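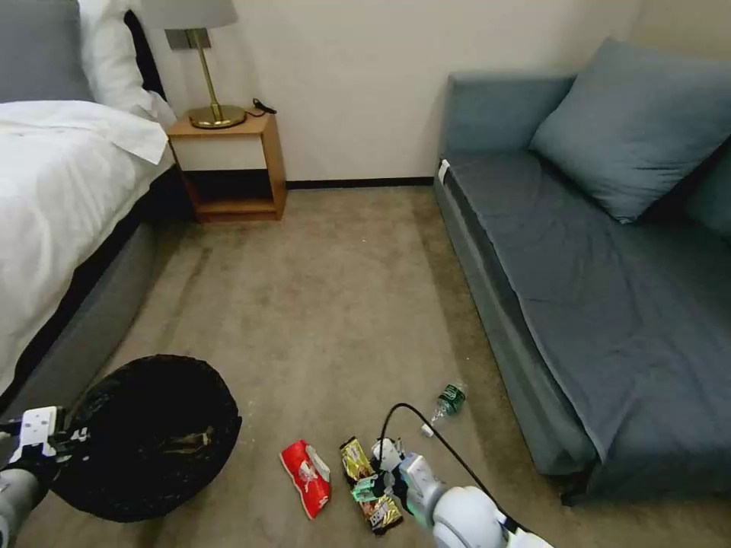 Hiwot Fikre would like the linen contract judged on the weight of what goes into the dryer, and says the price per piece has misled hotel buyers for years. "A duvet cover that comes out of the extractor holding too much water costs you twice, once in gas and once in the life of the fabric," Fikre told a meeting of independent hotel operators on Thu 8 September. "The invoice shows you neither."

The meeting was called to review a change in the way Temia, a regional commercial laundry, bills its smaller hotel customers. Under the existing terms, each sheet, pillowcase, duvet cover and towel is charged at a fixed rate, with a surcharge for stained items that need a second wash. Under the new terms, linen will be weighed on arrival, and the hotel will pay by the pound of soiled weight. Stain treatment will be included up to a set share of the load.

Temia has offered the new terms to properties with 75 rooms or fewer. Larger customers are on separately negotiated contracts and are not affected.

The company says weighing is more accurate than counting, which is still done by hand at the sorting table for most small accounts. Disputes over counts have been the most common reason for credit notes. In the last billing year, Temia issued 3,778 of them across its small-hotel accounts, most for missing pillowcases and hand towels.

Operators at the meeting raised two objections. The first concerned moisture. Bath linen collected in the morning can carry a good deal of water, and a hotel that bags its towels straight from the bathroom will pay to have that water weighed. Temia proposes a fixed moisture deduction on towels and bath mats. Bed linen, which normally arrives dry, would have no deduction.

The second concerned mixed loads. A flat sheet goes through the ironer in a single pass and needs little handling. A duvet cover of the same weight has to be turned, checked at the closure and fed by two people on most older lines. Under a single weight price, hotels that use top sheets and blankets would in effect carry part of the cost for hotels that use duvets. Several operators asked for separate rates for flatwork, duvet covers and terry. Temia has agreed to price terry separately and is still considering the other two.

Clémence Texier said that the rate itself mattered less to her than the condition of the linen after a year of use, and asked for tensile loss to be written into the contract. The usual method is to send a standard cotton test strip through the wash with ordinary loads and measure its breaking strength after a fixed number of cycles. A fall in strength beyond the agreed limit points to excess bleach, high temperature or poor rinsing. Graying and residual ash can be measured on the same strip.

Temia currently runs test strips for its own purposes but does not share the results with small accounts. It said it would be prepared to publish them by wash program twice a year.

Much of the technical discussion was about drying. The laundry's main site uses a tunnel washer followed by a membrane press, and its second site, which handles most of the small hotels, uses washer-extractors. The press leaves flat cotton evenly damp and in a compact cake. The extractors leave more variation between loads, mainly from imbalance, and an operator who sees a machine fail to reach full speed will often send the load on regardless. Linen that is too wet for the ironer then has to be conditioned in a tumble dryer first, where polyester-cotton blends can lose moisture unevenly and crease at the hems.

Fikre asked that residual moisture after extraction be logged by load at the second site. Temia said the newer machines already record spin speed and running time, and that the figures could be exported. The older ones record nothing — these are due for replacement, but the company did not give a date.

Tracking tags were also discussed. Lesero, which supplies sewn-in radio tags for rental textiles, presented a scheme in which each piece is read in bulk at the loading dock, with no need to open the bag. Tags would settle most count disputes and would also give a wash history for every item, so that linen could be withdrawn by number of cycles as well as by appearance. The drawback for hotels that own their linen is the cost of tagging existing stock. Lesero advises against tagging anything already past the middle of its expected life.

A related problem is the size of the stock itself. The usual guide for a hotel that sends linen out is a minimum of 3 par: one set on the bed, one at the laundry and one on the shelf. Properties with collections only on alternate weekdays generally need more, and operators with little storage said that they often run short after a full weekend. Short stock shortens the rest period between washes and tends to wear out the newest pieces first, as they are put back on top of the shelf pile and taken off again the next day. Loading from the back of the shelf is the standard remedy.

Sofa beds and rollaways were mentioned as a frequent cause of shortages. Their sheets are often a different size from those on the main bed, are ordered in smaller quantities, and go astray more easily when sorted by eye. Colored hem threads are the cheapest way of telling the sizes apart. Temia asks that customers register their thread colors with the sorting department before putting them into use, and notes that some dyes do not withstand chlorine bleach.

Operators who wish to stay on per-piece billing may do so for 5 more months. After that, the company will quote individually for any account that does not want to move to weight. A trial period with both methods shown side by side on the invoice is open to all customers in the size band, and requests should be sent to the Temia accounts office before the end of September.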